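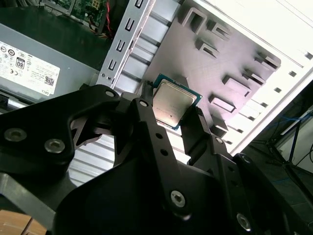 4. Handling bare processors with a two-finger gripper

Course notes, Robot Cell Practice, September 2019

4.1 Scope
This section covers pick, carry and place of desktop processors in and out of an open case. It assumes the Povetti safety unit was completed in April. Heat sinks and memory modules are covered in section 5.

4.2 Grip
Hold the processor by its edges only. The fingers must not touch the underside of the substrate or slide across the metal lid. A diagonal grip, one finger at the upper left and one at the lower right, is allowed for carrying. A tilted part must be leveled before it goes over the socket. Set the force limit in the Drilby controller before the first pick and record it on the cell sheet.

4.3 Case position
The case lies on its side on a flat surface and must not rock when pushed by hand. Disconnect line power. The power supply may stay mounted. Tie back wire bundles that cross the approach path. Mark stamped tabs and brackets as keep-out volumes, with 6 mm of clearance on all sides.

4.4 Speed
Inside the case: 100 mm/s maximum.
Final approach to socket: set by the instructor, never above the value for travel inside the case.
Manual guiding: enabling switch held at all times.

4.5 Inspection of the gripper
Check every exposed screw on the linkage plates and finger mounts before a shift. Replace finger pads after some 2,000 cycles, or sooner if they show cuts. Log the change in Gitwood under the cell number.

4.6 Stop conditions
Stop the run if the part shifts in the fingers, if a finger touches the case wall, or if the wrist camera view is lost. Do not restart with a part in the grip. Remove it by hand, wearing a grounded wrist strap, and inspect it under the Mikuš lamp.

Reading for next session: handout 258, socket alignment and lever closing.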